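From: Urko integration desk
To: manipulation-users list
Date: 3/26/20
Subject: Re: [manip-users] Notes wanted from the Studport demonstration

> Could whoever went to Studport post something on the block cell? We are
> deciding between the Urko controller and keeping our own, and the flyer
> says nothing useful. Specifically:
> - is the stacking planned or learned
> - what is the cycle rate
> - how do they deal with the cable at the gripper
> - would it run on a bench like ours, i.e. not bolted to a floor
> Also whether the Ursu logger is worth having. Thanks.

Replying inline got messy, so everything is down here in the order you asked.

Stacking. Learned, from demonstrations. The policy in the cell was trained on 300 episodes recorded on the same table. They use colored cubes and the task is given as a color order. During the afternoon session they ran 54 trials with the doors open and put the log on a screen at the side. I did not copy the log, and they have said it will go out with the slides in April. Until then I would not quote a success rate to anyone.

Cycle rate. The policy runs at 5 Hz and the Urko controller interpolates underneath it. At that rate you can see the arm hesitate before a descent. The presenter put this down to the policy and said the controller has plenty of room left. I have no reason to doubt it, but we were not shown the controller under a faster source, so treat it as a claim.

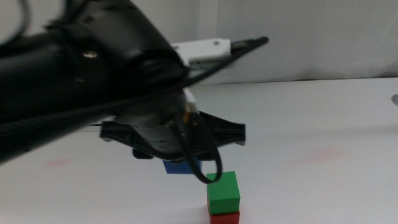 Cable. This was my main interest too. The heavy braided cable is kept up along the arm, and that part looks fine to me. The thin one at the gripper plugs into a small white connector and hangs in a loop, low enough that it passes in front of the blocks from a side view. I asked whether it ever catches. The answer was that the loop is needed for wrist rotation and that a shorter lead had been tried and pulled out of the connector. If you are running a side camera for detection, plan for a black line across your cubes in some poses. We had the same trouble on the Castau fixture and ended up masking it in software, with mixed results.

Fingers. Both are plain black with straight inner faces and flat tips. Castau sells a padded set for the same base. Studport has not tried them. For cubes I doubt it matters much. For anything round I would want the padding.
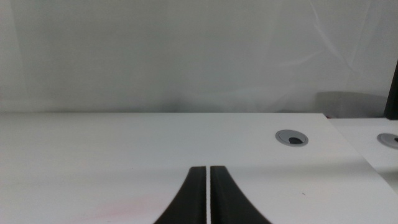

Bench. They are on ordinary white office-type desks with the round cable grommets still in the top, so no special floor or frame is required for loads this small. Two things to watch. First, the grommet is a height change in an otherwise flat surface, and their workspace limits are drawn to stay clear of it. Second, a white top against a white wall gives a depth camera very little to work with. They use color only, which avoids the second problem and costs them a calibration at the start of each day. The top also had some pinkish-red smudges on it. If you threshold on red anywhere in your pipeline, wipe the table or raise the saturation floor before you start blaming the detector.

Ursu logger. It records joint states and 2 camera streams against one clock. Dropped frames are marked in the file, where our own recorder closes the gap and says nothing. Export is slow. The file format is documented, and I was able to read the sample they handed out with a short script. I would take it over what we have, but not if it means changing the controller at the same time.

Not covered at the demonstration: recovery after a dropped cube, any object other than cubes, and pricing. I asked about the emergency stop wiring and was referred to the manual, which I have requested. If it arrives before the slides I will forward the relevant pages to the list.

The reader script is short enough to paste, so reply here if you want it.

--
Urko integration desk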